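The Robot in Bay Four

I joined the Turkodow workshop to fix a wobbly kitchen chair. That was the plan, anyway. I paid my subs, found the sandpaper, and then made the mistake of asking Abenezer Alemayehu what he was up to at the other end of the room. Two hours later I was holding a hex key and the chair was still in the car.

Abenezer is building a robot that puts a computer together. Well, the fiddly bits of one: memory, processor, the parts that make you hold your breath when you do them by hand. He calls it Skerenel, after a village in a story his aunt used to tell, and he started it in his spare room in Nasholm before the noise got too much for the neighbours. Now it lives with us, and I've somehow become the person who helps on Monday nights.

My first proper job was the parts plate. It's a flat grey thing with a pocket for the processor and clips for the memory modules, so everything starts off exactly where the arm expects to find it. I'd imagined cameras and clever software doing all the work (silly me!). A good deal of the cleverness is in making sure nothing can wander off by a millimetre while you're putting the kettle on.

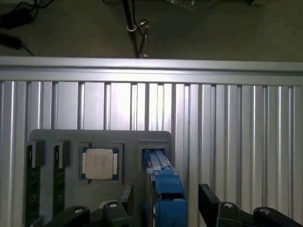 Do you need to know how to program before you start on something like this?
Less than you'd think. I could barely manage a spreadsheet when I turned up, and my first few weeks were all bolts, cable ties and filing. Moving an arm to a point and saving that point is something you can pick up in an evening, and the harder code can wait, or be borrowed from someone patient.

The fingers have taken up most of October. Abenezer has been through so many versions that there's a biscuit tin full of old ones, and I've grown rather fond of a stubby pair that looked like duck feet and couldn't pick up a thing. Long and thin is the way to go for narrow slots, but long and thin also bends, so you fatten the base, and then the base bumps into whatever's next door. Round and round we went. We set ourselves a test of 2000 cycles without a fumble and got to 856 before a loose screw did for us. I said a word I don't usually say in company.

Going in at a slant is my least favourite move, by the way. Straight up and down, I can judge by eye. Tilt the fingers and I lose all sense of where the tips are, so we creep in at a crawl with my hand hovering near the stop button. Abenezer hums while he does it. I don't breathe.
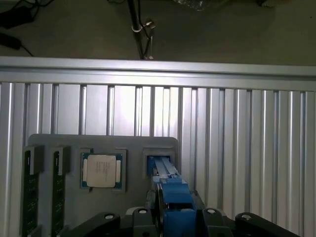

What it costs, and where to begin

Abenezer reckons he's spent 1000 pounds of his own money, spread over a long time and mostly on second-hand bits. The aluminium extrusion came from Pfister, a shop-fitting firm that was clearing out its stores, and if you ever get the chance to buy the stuff by the armful, do! You can bolt anything to it, change your mind and bolt it somewhere else.

If you fancy a go, find a shared workshop first and see who's already tinkering. Practise with dead computer parts, which people will give you for nothing once they know you want them. Write down every setting you change, even the tiny ones, and put the date on it. My own notebook begins 2019-10-14 with the words "left finger too tight, or is it the right?" and I still couldn't tell you which.

We're having another crack at the long test next week, with thread lock on the screws this time. The chair has at least made it in from the car.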